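Clokby Bench Arm: Set-up Guide
Section 2. Before You Spend Anything

This section comes ahead of unpacking because most of the calls our help desk gets are about decisions made before the box arrived. If your arm is already sitting in the hallway, read it anyway. You may still be inside the return window.

2.1 What you are budgeting for

The price on the quote buys you an arm, a gripper, a wrist camera, a controller and a power lead. It does not buy you a bench that stays still, a place to put your coffee that isn't the bench, or the hours of whoever will be looking after it. Plan for all three.

A sample budget for a small computer repair and teardown bench, in dollars, before tax:

Bench, bolted down: 3000
Fixtures and clamps, first year: 3000
Spare finger pads, one set: 80
Extra lighting: 200

The two lines at 3000 are not a typing error. People look at the bench figure and nod, then look at the clamp figure and phone us. Clamps go missing, clamps get borrowed by the fellow with the canoe, and every new model of case seems to want a shape you don't own. Leave the line alone.

NOTE: The extra lighting is the line most often cut and the first one put back.

2.2 Choose the job before the gripper

1. Write down the one task you want the arm to do first. One. "Computers" is not a task. "Take the memory out of desktop towers" is.

2. Find the worst example of that task in your building and put it on the bench. Everybody tests with the tidy one. The Darnum trial did, and the arm they ordered was a size too big for nearly everything on their shelf.

3. Measure the opening the gripper has to pass through, with the cables left where they are. Do not tie them back for the tape measure unless you plan to tie them back for every unit afterward, in which case add the labour to your budget.

4. Measure the gripper too, including the mounting plates and any fasteners that stand proud of them. The brochure gives the width of the fingers. The fingers are the slim part.

5. Lower the gripper into the case under hand control, slowly, with a second person steadying whatever needs steadying. Stop where you would have to stop in real work, and look at the wrist camera feed. You want to see the part you are going for and whatever lies between you and it. In a desktop tower, that is mostly cable.
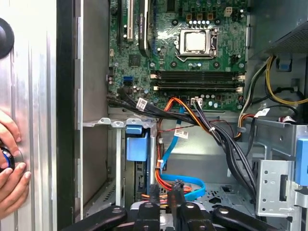 6. Mark on paper every part you could reach without touching a cable. If the list is short, price the narrow fingers (Flinda pattern, sold separately) before you price a bigger arm. A bigger arm will not help. It will be in the way with more authority.

7. Repeat with two other cases from different makers. Latches, drive cages and power supplies turn up in different spots, and a gripper bought for one layout can be a very handsome paperweight in the next.

CAUTION: Unplug the computer and follow your shop's procedure for stored charge before anyone reaches in, hand or gripper. Keep fingers clear of the space between the gripper and the case wall. The arm has a force limit. It does not have manners.

2.3 Planning for people

The arm will need somebody. In our experience a buyer names this person last, usually by looking around the room to see who hasn't left yet. Name them first, and put their hours in the budget.

Allow time in the first month for:

- teaching positions by hand
- re-teaching them after the bench gets bumped
- holding cases that you meant to buy a clamp for
- explaining to visitors that no, it can't do the dishes

Ottar Grønli, who wrote the first edition of this guide, put an extra line in his own budget called "Friday", on the theory that anything changed on a Friday had to be changed back. We have kept the line. Fill it in as you see fit.

2.4 Buy, rent or wait

Buy if the task in step 1 comes up every day and you have passed step 7 without swearing.

Rent if the task comes up in lumps. A school board clearing out its old desktops in May is a lump. Ask Engebretsen for the short-term sheet, and read the part about shipping both ways, because the crate is heavy and the return trip is yours.

Wait if you couldn't finish step 1. No hard feelings. We would sooner sell you an arm next year than take one back with dust on it.

NOTE: Rented arms ship with standard fingers. Narrow fingers have to be requested when you book. Asking the driver does not count.

2.5 Common mistakes with purchase orders

Ordering the arm before measuring the doorway. The crate does not come apart until it has been opened, and the lid needs room to swing.

Leaving cables off the order. The controller lead in the box suits a controller sitting under the bench. If yours is going on a shelf, order the long one.

Ordering one set of finger pads. Pads wear, and they wear soonest on bare metal edges, of which the inside of a computer case has plenty. Start with a set on the gripper and a set in the drawer.

Writing "miscellaneous" beside any amount. Your finance office will ask, you won't remember, and the money will go to chairs.

2.6 Before you go on to Section 3

Have these in hand:

- your one task, in writing
- case and gripper measurements from three different models
- the reach list from step 6
- the name of the person looking after the arm, and some sign that they know about it
- a signed budget with the clamp line intact

Questions on quotes go to Ingvild Strand at the Clokby order desk. Questions on finger sizes go to Teodor Sjögren, who will ask for your measurements before he says hello.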